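From: Kendra Bélanger
To: Taltley Neighbors list
Date: July 9, 2019
Subject: Re: [taltley] potluck in September, dessert table??

Hi everybody,

Oisín Mac Suibhne wrote:
> Are we doing the fruit table again or going back to pies? I can
> bring 3 watermelons from my cousin but I need to know soon, he
> sells out fast. Also who has the key to the Jaltero Street hall
> now? Harvey thought it was Tyson.

Yes to the watermelons, please, all three! Last year we ran out before the music even started and I heard about it for weeks. I'd still love a few pies though (Abundio, I am looking right at you and your peach one). How about fruit on the long side by the windows and pies by the coffee, so the lines don't run into each other like they did last time.

Tyson does have the key. He says the code on the side gate has changed to 3629, so cross out the old one if you wrote it down. Doors open at 8 for anybody setting up, and I'll bring bagels.

For putting stuff out, I'm thinking white trays for the fruit and soft white bins for napkins and forks. Kind of like these:

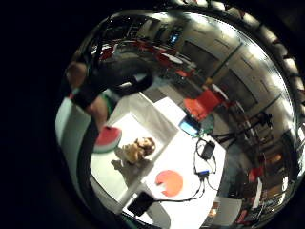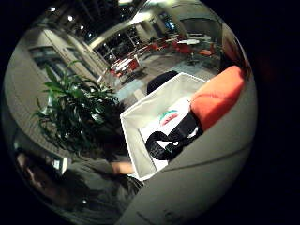

Tray in the first one (with a toy watermelon slice, Oisín!), fabric bin in the second.

If you've got either kind sitting in a closet, please put your name on the bottom with tape and drop them on my porch. I don't want to buy more if we can help it. We have $700 for the whole thing and the tent rental is going to eat a big bite of that, plus Harvey wants a better speaker than the one that buzzed all through the raffle.

Still need: somebody with a truck for the folding chairs, a couple of big coolers, and a person who is good with knives and doesn't mind sticky elbows. Cutting melon takes forever and I did it by myself last year in my good shirt, never again.

Write me back on or off the list, either is fine.

Kendra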